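I Stayed Up Until 4 for the Koskela Comeback and I'd Do It Again

Thursday, July 23, 2020

Let me set the mood for you. It's the middle of the night, I'm on my kitchen floor because that's where the Wi-Fi is strongest, and I'm wearing a tour shirt for a tour that got called off in the spring. My laptop is at 22 percent. The charger is in the bedroom. I am not going to the bedroom, because the countdown on the Cirnora stream has just hit one minute and the chat is moving so fast I can't read a single word of it.

If you haven't met Koskela yet, hi, welcome, you have a fun weekend ahead of you. They're a five-member group on Matia, a label small enough that most people I mention it to think I've made it up. They debuted with a breezy summer song about missing a bus, and then they went quiet for 18 months, which in pop years is long enough for fans to write goodbye posts. (I wrote one. I've deleted it. Please don't go looking.)

So a comeback showcase with the whole new mini album performed live, start to finish, was a big deal! It was supposed to happen at the Rukow, a theater I love with my whole heart even though the seats are terrible. Instead it happened there with no audience at all, and the rest of us paid for a link.

The songs, obviously

I was worried about the title track. The teaser was all bass and whispering, and I'm a chorus person – give me something to yell in the car. Well, the chorus does come, it just makes you wait for it. The first one is almost nothing, a little hummed line over hand claps. Then the second verse builds and builds, and when it finally opens up the main vocalist goes for a note I had to rewind for the next morning to make sure I'd heard it right.

Track two is the cute one and it's fine. I'll skip it by August. Track three, though, is a slow song with just piano and the two lower voices in the group trading lines, and I cried into a bowl of cereal. Their debut never let those two do much beyond a rap break and some harmonies, so hearing them carry a whole song felt like getting to know new people.

The closer is a remake of the bus song at half speed. It shouldn't work. I've played it so often this week that my downstairs neighbor now hums it by the mailboxes.

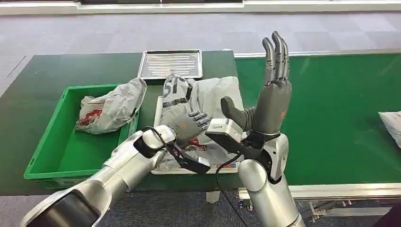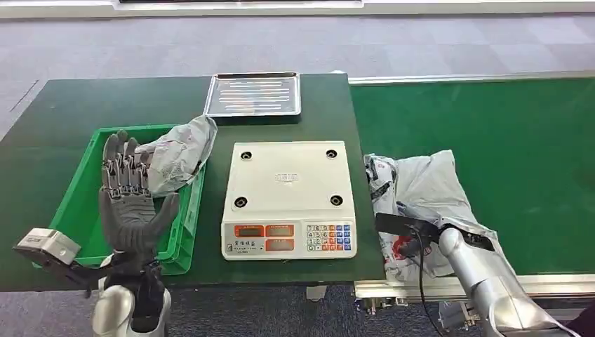
What a concert feels like from a kitchen floor

Weird, is the short version. There were stretches between songs where the members waited for a cheer that wasn't coming, and you could see them remember. The leader started waving at the empty balcony as a bit, and by the third time the others had joined in and were thanking specific seats for coming.

The cameras got closer than I've ever been at a show, even the time I lined up since breakfast. I noticed choreography I would've missed from row whatever. There's a move in the title track where all five turn their heads a half beat apart, left to right, and from the back of a theater it would have looked like a ripple at best. Up close you can catch each one of them counting.

The chat was its own event. At one point the viewer number popped up in the corner and read 3287, and everyone went bananas, typing it over and over like it was a lottery win. I know bigger groups pull that in the first few seconds. For a group we thought was finished, it felt like a stadium.

Not everything went smoothly. The sound dropped out for most of a song in the middle, the replay was late going up, and the subtitles gave up completely during the goodbye speeches, right when I needed them. I pieced the speeches together from fan translations over coffee, and I gather the youngest member promised to learn to drive so they never have to sing about buses again.

Would I pay for another one?

Yes, and I'd plan better. Charger in the wall, snacks within reach, a friend on the phone so there's somebody to scream at. My laptop died during the final bow, by the way, so I watched the last wave on my phone with the brightness all the way down.

I still want the real thing. I want the bad seats at the Rukow and the sticky floor and a stranger next to me singing the wrong words. Matia says more dates will be announced when it's safe to, and until then the replay is up on Cirnora for ticket holders through the end of August. Start with track three.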